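4.2 Démonstration publique à Gudusside

La journée portes ouvertes s'est tenue en avril dans l'espace de lecture de Gudusside, avec le matériel du projet Tijani. Les visiteurs prenaient en main la pince après une consigne de 2 minutes, puis saisissaient des objets courants posés sur les tables. Nous avons retenu 108 essais ; les autres ont été interrompus avant la fin de la saisie. Aucun réglage n'a été modifié entre les participants — l'ouverture des doigts restait celle des essais de Dresard.

La souris d'ordinateur a posé le plus de difficultés, sa coque courbe laissant peu d'appui (figure 3).

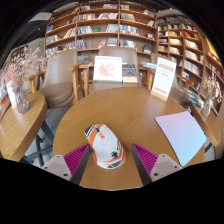 Hamidreza Golestani
Figure 3. Souris entre les deux doigts de la pince, sur une table ronde en bois. Le doigt gauche est tout près de la coque, le droit en reste écarté.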